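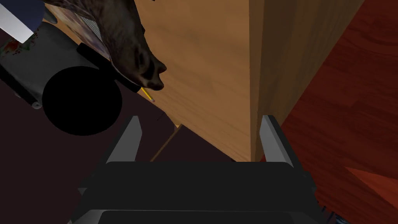 Chapter 4

Choosing a Packaged Gripping Kit

Most small firms that bring a robot arm into their work do not design the hand themselves. They buy a kit. A typical kit contains a gripper, a mounting plate, a controller, a cable set and, more and more often, a simulator license that lets the buyer try the gripper on virtual objects before any hardware is shipped. This chapter follows one such purchase from the first inquiry to the signed order.

The kit is the Seltach parallel-jaw gripper, sold by Plokerden. The buyer is Cikholm, a firm that sorts and repacks returned household goods. Its goods arrive in mixed bins and differ widely in shape, surface and stiffness. A shaggy stuffed toy may lie against a flat wooden panel, with a pencil or a thin stick close by. For a gripper with two rigid fingers, each of these is a separate problem. The panel offers firm, flat faces but may be wider than the jaws can open. The toy gives way under pressure and hides its true outline beneath the fur. The pencil is easy to hold and hard to reach.

Anjani Nugroho, who prepared the purchase for Cikholm, asked for a simulated trial before discussing price. Plokerden supplied rendered scenes in which the gripper was placed among cluttered objects, and her staff compared these with the bins on their own floor. The trial report, dated 5/7/22, covers 1,677 simulated grasps and is used in Sections 4.2 and 4.3. Readers should note what such a report can and cannot support. A simulator treats weight, friction and softness as values that someone has entered. If those values are poor, a large number of trials will not improve them.

Price was considered last. Torben Stüber, acting for Plokerden, offered the kit under two plans: outright purchase with a service contract, or a monthly rental that included replacement fingers. The two plans divide the risk of wear differently, and Section 4.4 sets them side by side.

After studying this chapter, you should be able to:

Read a gripper data sheet and identify the jaw opening, grip force and rated load.
Judge whether the objects in a simulated trial match the objects to be handled.
Compare a purchase plan with a rental plan over the same period.
Write acceptance terms that both buyer and supplier can test.

Key terms: parallel jaw, jaw opening, rated load, clutter, acceptance test, service contract

4.1 Reading the Data Sheet

A data sheet states what a gripper can do under the conditions chosen by its maker. The first figure to find is the jaw opening, measured between the inner faces of the fingers when they are fully apart. An object wider than this opening cannot be grasped across that width, although it may still be held by a narrower side. The buyer should therefore record the narrowest graspable width of each product, together with its overall size.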